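We use cookies to remember your basket and to count visits. By staying on this site you accept this. OK | Read more

Ruvetti Round Serving Bowl, Wide and Shallow, White

Item 861-W. In stock at our Lendmont store and ready to ship.

The Ruvetti is a low, open bowl for the middle of the table. It works for fruit, bread rolls, chips, roasted vegetables, or anything else people reach for with their hands. The rim is smooth and plain, with no pattern or lettering, so it goes with whatever plates you already own.

We have carried it since June of last year, and it has replaced the deeper Hemico bowl in our range. The Hemico was a good bowl, but fruit at the bottom got forgotten and bruised. A wide bowl keeps most of the fruit near the top, and you can tell at a glance what needs eating first.

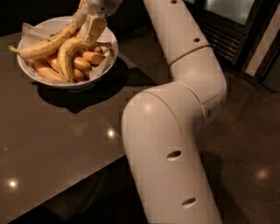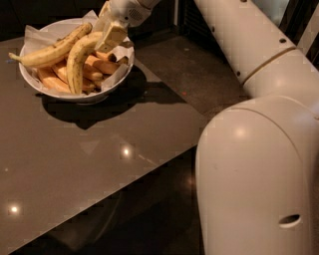
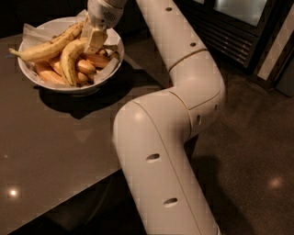 White bowl with a paper liner, on a dark tabletop.

Parchment sheets for the Ruvetti are sold separately, in flat packs of 10. Press a sheet into the bowl with your hands and let it wrinkle; it does not need to be cut to a circle. Leave the edges standing a little above the rim, as they do around the bananas, and you can lift the sheet out afterward by its corners. Take hot food off the baking tray and let it cool for a few minutes before it goes on the paper. Replace the sheet when it gets greasy.

Long fruit is fine in this bowl. A banana laid near the side will have its stem sticking out past the rim, and that does no harm — just keep the bowl back from the edge of the table so sleeves don't catch on it. Freckled bananas are best put where you will see them. Green ones can wait on the counter.

Care

Wash by hand or in the top rack of the dishwasher. Do not use steel wool. If the bowl picks up gray marks from cutlery, a paste of baking soda and water will take most of them off. Do not put it in the oven or over a flame.

Details

Color: white
Shape: round, wide, shallow
Diameter: 332 mm
Stacks: yes, with a cloth between bowls
Sold: singly, liner not included

Orders and returns

Orders placed before noon go out the same working day. Bowls are packed in a double box. If yours arrives chipped or cracked, send us a photo within 10 days and we will mail another — you don't need to return the broken one. Cafes and caterers who want a larger quantity should write first, as we keep a separate stock for them at the Zawadzka warehouse and the delivery charge is different.

Matching side plates are expected in June.

Page updated 2019-05-03

Contact us | Shipping | © Lendmont Tableware | Back to top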